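The Pen Lesson

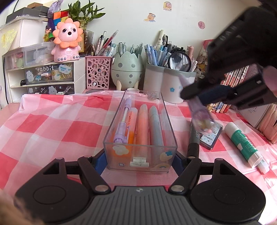

Two grippers, one clear box, and a purple pen still up in the air.

"Slower," said Tipene. "It learns whatever you do, remember. If you snatch, it'll snatch."

Sólveig loosened her grip on the handle and the black fingers eased open in front of her. She loved this part! Three weeks at Prilum and she still got a small thrill every time the fingers did what her own hand had just thought of. She had never been any good at explaining how to do things. Her sister had once asked her how to plait hair and ended up in tears. But this needed no explaining at all – you picked up the gripper, you tidied a desk, and somewhere in the night Jallar went through every move you had made and came out in the morning knowing a bit more about pens.

"Which one next?" she asked.

"Whichever you'd do at home."

At home she would have shoved the lot in a drawer. She looked at the pink and white checks of the cloth, then at the highlighters lying in their box behind the cloud and the strawberry, and tried to think like someone tidy.

"The black marker," she decided. "Then the glue."

"Cap's off the glue."

"I know the cap's off the glue, Tipene."

He laughed. Cap work was hard, and Jallar had been hopeless at it since March. It would pick up a cap beautifully, carry it all the way to the glue stick and then let go a finger's width too soon, again and again, with what Sólveig could only call good cheer. The notebook said this would be run 1877. Tipene had done most of the early ones, and she could tell his from hers when Jallar played them back. His were straight and quick. Hers had a little dip at the end, like a curtsey.

"It does your dip now," he said. "Did you see, this morning? With the ruler?"

"It did not!"

"Right at the end. Down and up."

She stared across at the arm on its stand by the door, folded up and switched off. Something of hers was in there, then. Not much, one silly habit of the wrist, but it would go on putting pens away like that in kitchens and classrooms she would never set foot in.

"Should I stop doing it?" she asked.

Tipene thought about it properly, the way he thought about everything.

"No," he said. "I like it. Go on, the marker."

She brought the fingers down over it, slowly this time, and squeezed.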